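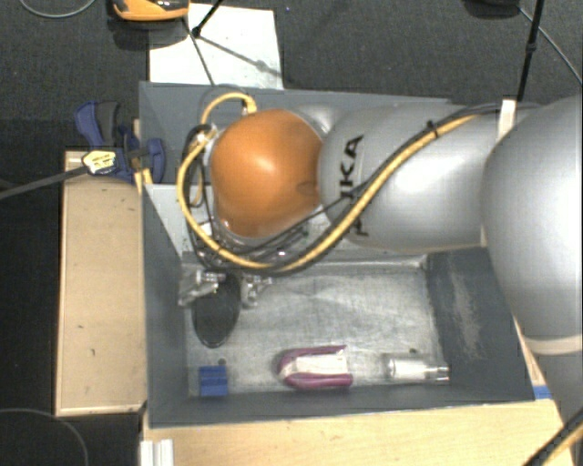

Arnel Lacson wrote in to ask whether the grey bin really needs setting up at all, seeing as it's a bin, and you put things in it, and then you take them out again.

Fair question, Arnel! I thought the same when I started, and then I spent most of an August fishing small parts out of the corner of a bin that leaned. So this section stays in the guide, and I've made it a bit longer while I was at it (last changed 11/12/2018). If your bin is already sitting flat and you've got no complaints, skip ahead to Cleaning the floor of the bin.

4. Setting up the sorting bin

4.1 What you'll want handy

A spirit level, the short kind. A long one won't lie down inside.
Two or three soft cloths you don't love any more.
Dish soap and a bucket of warm water.
Painter's tape, and a marker that will write on it.
The four rubber feet from the Holmgren bag. They look like bottle caps and people throw them out, so check the packing before it goes to the recycling.
A pencil.

You don't need the Josach bracket for this part. It's for hanging the Wandbridge shelf, section 6, and I only mention it as it comes in the same bag and I've had three emails.

4.2 Placing the bin

1. Clear a patch of bench bigger than you think. The bin takes up 363 mm one way and 263 mm the other, measured on the outside at the rim, and you want a hand's width free on every side so you can get your fingers under the lip.

2. Wipe the bench. Grit under a bin is what makes it rock, and you'll swear the bin's bent when it's one crumb of something (ask me how long I looked for a bent corner).

3. Stick on the rubber feet, one per corner, set in from the edge by the width of your thumb. Press each one and hold it while you hum something. Then leave the bin upside down while you put the kettle on.

4. Turn it over and set it down with the long side towards you. I know some of you like it the other way. Muthoni Lukumay works hers short side on and is faster than I am, so by all means try both, but the rest of this section is written for long side on and the left and right will be backwards for you.

5. Lay the level on the floor of the bin, first left to right and then front to back. If the bubble's off, shim the bench and leave the bin alone. Folded cardboard does fine for a week or two. For something permanent I cut up an old flip-flop.

6. Draw around the feet with the pencil. Next time you lift the bin out for a wash you can drop it straight back on its marks and skip step 5.

CAUTION: Don't set the bin so any of it hangs over the bench edge, even a little. It seems fine when it's empty. Then you load the overhanging end first.

NOTE: If you're on the Stalden bench with the fold-down leaf, put the bin on the fixed part. The leaf will carry it, but it bounces every time you lean, and round things go for a wander.

4.3 Lighting it

I left this out of the first version and got told off for it by Chepkoech Masanja, and she was right. A grey bin with dark things in it is hard on the eyes, and a shiny floor throws the lamp straight back at you.

1. Put your lamp to one side, and up higher than your head when you're sitting. My shade is 40 cm above the rim and a bit to the left.

2. Drop in the darkest thing you plan to sort. Something nearly black is the best test.

3. Sit where you'll be sitting. Can you see its outline all the way round? If part of it melts into its own shadow, slide the lamp sideways until it doesn't. If there's a white glare spot on the floor of the bin, tilt the shade away from you by a little, and then by a little more.

4. Mark the lamp position with tape on the bench.

A frosted bulb helps heaps. I used a clear one for years out of pure stubbornness.

4.4 Lining it (or not)

Most people ask about this one, so here's where I've landed after changing my mind twice.

Leave it bare if you're sorting things that are tough, or things you pick up one at a time. A bare floor is quick to wipe, nothing snags, and you can slide a piece to the wall and tip it up with a fingertip, handy for anything flat.

Line it if you're sorting things that scratch easily, or that roll, or that make a noise you can't stand. Atieno Owino sorts beach stones in hers with the radio on, and she reckons a liner was the best two dollars she spent all year!

To fit a liner:

1. Wash and dry the bin first (4.6). Anything trapped under there will stay until you find it with your elbow.

2. Cut thin felt or non-slip matting to the inside of the floor. Measure the inside! The outside numbers in 4.2 will give you a liner that curls up at the edges like a stale sandwich.

3. Snip the corners off in a small curve.

4. Lay it in dry. Please don't glue it. I glued one once, and the scraping left the only deep gouges my bin has ever had.

5. Run your palm across from the middle outwards. If it ripples, take a sliver off one side and try again.

NOTE: A pale liner makes dark pieces easier to see and shows every bit of dirt. A dark one does the opposite. I keep one of each and swap.

4.5 Loading the bin for the first time

1. Start with fewer pieces than you'd like. One layer, with gaps. You should be able to see floor between them.

2. Put pieces in by hand. Pouring from a tub is quicker for all of four seconds and then you're picking chips of things out of the corners.

3. Keep the middle for whatever you're working on right now and let the edges fill up with the rest. Corners are a bad spot for anything small and rounded, as you can't get a finger on both sides of it.

4. Long or oval pieces are easiest to grab across their narrow part. If one is lying so you can't get at the narrow part, give it a quarter turn first, then lift. Saves a lot of dropping.

5. When you've emptied the middle, pull some in from the edges with the side of your hand. Don't shake the bin to bring things in. It scuffs the floor and it's how the feet come off.

6. Stop and tip out the last few bits when you're down to stragglers. Chasing them one by one is miserable.

CAUTION: Check for sharp edges before you sweep with your bare hand. I wear a thin cotton glove on that one now, just the one, like a pop star.

If you're keeping a tally, start it on a strip of painter's tape along the bench, where it won't get tipped out with the contents. Mine from last winter's big button sort says 1,101 and I still haven't peeled it off. Mwende Biwott uses a proper notebook. We don't discuss it.

4.6 Cleaning the floor of the bin

Scuffs are normal. Faint scratches and darker smudgy patches turn up early and then sort of settle into an overall look, and they don't make any difference to how the bin works. I'd only worry about a scratch you can catch a fingernail in.

For everyday grubbiness:

1. Empty the bin, all of it, and look in the corners with the lamp pulled down low.

2. Take the liner out if there is one and shake it outside, downwind.

3. Wipe with a damp cloth and a drop of dish soap. Go in one direction the whole way. Round and round just spreads the smudges into a bigger, paler smudge.

4. Wipe again with plain water.

5. Dry it straight away with a second cloth. Air drying leaves spots.

For a mark that won't shift:

1. Lay a warm soapy cloth over it and leave it while you do something else. Ten minutes is plenty.

2. Rub with your thumb through the cloth.

3. Still there? Repeat once. After that, I'd call it part of the bin and move on.

CAUTION: No scouring pads and no gritty cream cleaners. They do lift the mark, and they also leave a dull patch that looks worse under the lamp than the mark did.

4.7 If something's not right

The bin rocks. Grit under a foot, or a foot has gone. Lift it and look before you start shimming.

Everything drifts to one side. Back to 4.2, step 5. Check the bench hasn't been nudged off its own packing too.

I can't see the dark pieces. Lamp first, then a pale liner. Cleaning your glasses is also worth a go.

The liner keeps moving. It's too small, or it's on a damp floor. Felt slides more than matting does.

The feet won't stay on. Clean the underside with soap, let it dry right out overnight, and use new ones. The old sticky never comes back, no matter what you do to it with a hair dryer.

It rattles when I put things down. Try a liner, or try a tea towel folded flat between the bin and the bench. If you go with the tea towel, take the feet off first and check your level again afterwards.

4.8 Before you go on to section 5

Do a trial run with a small handful of whatever you've got. Sit down, sort it, put it all back, and notice where your elbow ends up. If you're reaching over the front wall with your shoulder up round your ear, the chair's too low, and section 5 starts with the chair.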